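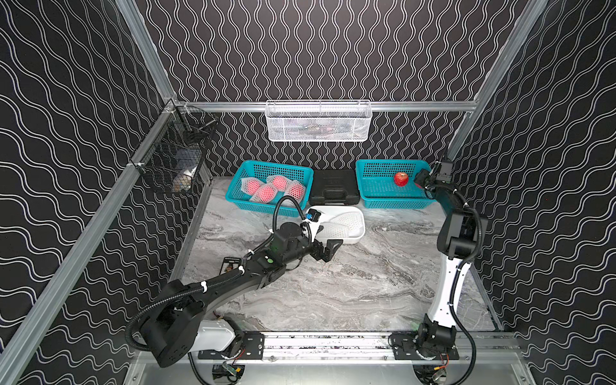

Stiltinura opens its second fabric repair shop in Fallitz

FALLITZ, 2024-12-31 - I'm so happy I finally get to say this out loud: we've got the keys to the old Czerwiński bakery, and we'll be mending your coats in it from next week!

I'm Dineo Buthelezi, and I started Stiltinura at my kitchen table with one sewing machine and a very patient sister. In November we finished our 317th repair of the year (a ski jacket with a zipper I'd rather forget), and the shop on Skanevari Street was so full of bags that customers had to wait out on the steps.

The new place has room for 4 sewing stations and a proper fitting room with a door that shuts. We'll take in jeans, jackets, backpacks, curtains and tents. Leather still goes to Skanevari Street, so please don't bring your boots to the bakery. Simple hems start at $20 and are ready in 6 days, sometimes sooner if you ask nicely and I've had my coffee.

We're also starting evening mending classes, and you don't need to have held a needle before. Bring something with a hole in it. Thread is included, and so is cake, because the ovens came with the lease and I couldn't help myself.

Reporters who'd like to visit can ask for me at either shop. I'm usually at the one with the radio on.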